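Sindomska Tabletop Planner
Simulation package for manipulation research

Sindomska is a simulation package for groups working on rearrangement planning with a single arm. It comes with a physics scene, a task generator and the reference planner developed by Faustino Bermúdez and Nii Baidoo. The planner searches over grasp order first and arm motion second, and goes back to the order whenever a motion query fails.

Each generated task mixes large boxes with small cubes. The large boxes act as obstacles and as surfaces to stack on. Cubes may start on the table, on top of a box or in the gap between boxes, where the choice of approach angle matters most. 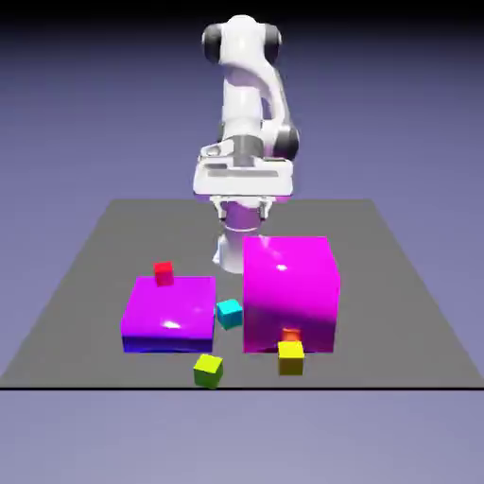
Simulated task with two large boxes and five cubes. The red cube starts on the purple box.

Colors are used as object labels only. The planner reads poses from the simulator state, so results do not depend on a vision model. Users who want to test perception can switch on rendered input -- this is slower and is not covered by the reference scores.

Reference results
Test set: 2000 generated tasks
Tasks with no plan found: 118
Planning threads: 8
Retries allowed per grasp: 2

Most of the unsolved tasks have a cube close against the side of a large box, with too little room for the fingers. Regrasping is not included in this release. A version that pushes the cube clear before grasping is planned for February.

The package includes the scene files, the task generator, the planner source and the logs for all reference runs. The Zakaria motion library is required and must be installed separately. Licenses are issued per lab through the Dastoncombe office.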